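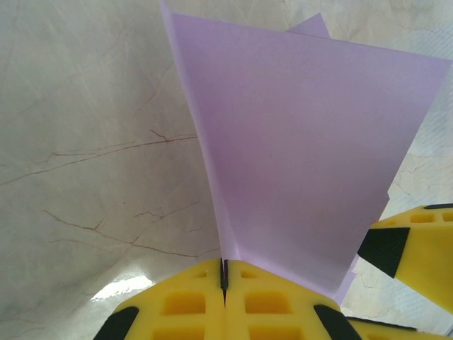

Sorting and Storing Thin Sheet Materials in a Shared Craft Room

Milagros Troncoso
Project report, Design and Materials Studies

1. Background

The craft room on the second floor of the Brandão building is used by three courses and by the Friday open workshop. Sheet goods are bought in bulk under the Dinon supply agreement and kept on open shelves along the north wall. At the start of the term the stock stood at 2,000 sheets in mixed colors and weights. Students had reported that light materials, in particular tissue, thin craft foam and translucent paper, were often creased before they were used, and that two sheets were frequently taken when one was wanted.

The purpose of this project was to find out where the damage occurred and to propose a storage method that could be maintained by the students themselves.

2. Method

A sample of 300 sheets was set aside from the purple and lavender stock. These colors were chosen because pale creases show clearly on them. The sample was divided between the existing open shelf, a set of shallow trays, and upright folders of the Vido type. Each sheet was inspected at the start of the trial and again when it was taken out for use. Inspection covered creases, torn or notched edges, fading, and sheets stuck to their neighbors.

The trial ran for 9 weeks. Workshop users were asked to write down which storage unit they had drawn from and whether they had returned any unused sheets.

3. Observations

Creasing was most common along the short edge, at the point where a sheet had been pinched and lifted. A sheet picked up by a narrow grip bends along its length and keeps a soft line there. Sheets lifted with two hands, or slid out over the edge of a tray, were returned in better condition.

Double picking was observed in all three storage units. It was most frequent on the open shelf, where the sheets lay in tall stacks and the upper layers had settled together. Fanning the corner before lifting reduced the problem, although few users did so without being reminded.

The upright folders held the sheets neatly when full. Once a folder had been partly emptied, the remaining sheets leaned and curled at the top. This was worse with tissue than with foam. The shallow trays gave the best results for tissue, but they take up more shelf length than the room can easily spare.

4. Recommendations

Tissue and translucent paper should be moved to shallow trays, with a card divider after every fifth layer of color. Thin foam may remain in upright folders, provided that a stiff backing board is added to each one. The open shelf should be kept for card and heavier stock.

A printed notice on fanning and lifting should be fixed at the end of the shelf, at eye level. Offcuts should go into the Tarkuvard bins by the sink and should not be returned to the stacks.

5. Limitations

The usage slips were not always filled in, and entries from the open workshop are incomplete. The trial did not include metallic or adhesive sheets. Humidity in the room was not recorded, and it may have affected the curling noted in section 3. The tray dividers will be reviewed in June, when the next order of stock is due.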